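Prusness 90 Blackout Fabric, by the Meter

Prusness 90 is a woven polyester blackout cloth with a matte black coating on one face. It is sold for darkroom partitions, light-tight curtains, stage masking and lining work. The coated face goes toward the side that must stay dark. The uncoated face takes thread, hook-and-loop tape and most solvent-free fabric adhesives.

Specifications

Material: polyester, acrylic foam coating
Weight: 265 g per square meter
Usable width: 90 cm
Color: black, both faces
Finish: matte
Full roll: 66 m
Selvage: heat cut, does not need hemming
Item number: 985

Cutting and ordering

Order in whole meters. Orders of more than one meter are supplied as a single length unless you ask for separate pieces in the notes field. Full rolls ship on a cardboard core. Shorter lengths are folded and will show crease lines. Hang the cloth overnight, or press it from the uncoated face on a low setting with a dry cotton sheet between iron and cloth. Do not iron the coating.

Cut lengths cannot be returned. A sample card is available from the Kikgate counter or by mail.

Joining widths

Where a panel wider than 90 cm is needed, join two widths with a flat felled seam. A plain seam leaks light at the needle holes when the cloth is under tension. Use a size 90 needle, polyester thread and a stitch length of 3 mm or longer. Short stitches perforate the coating and the seam can tear along the line. For permanent panels, run a strip of Stimura seam tape over the coated side after sewing.

Allow 15 mm on each edge for the felled seam. Vertical seams hang straighter than horizontal ones and are the better choice for any drop over 2 m.

Care

Wipe with a damp cloth and mild soap. Do not machine wash, bleach or tumble dry. Lint can be lifted with a rubber brush. Store rolled, coated face inward.

Changes to this item

From October 1, 2025 the cloth is woven for us by the Wanigasekara mill. Weight and width are unchanged. The black is slightly cooler than in earlier stock, so order enough for a whole job at one time if panels will hang side by side. Remaining rolls of the earlier stock are sold separately until January.

Questions about seam allowances or large panels go to Sandamali Marikar in the cutting room. Please include finished width, drop and the type of track or rail.
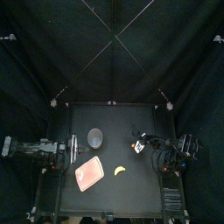
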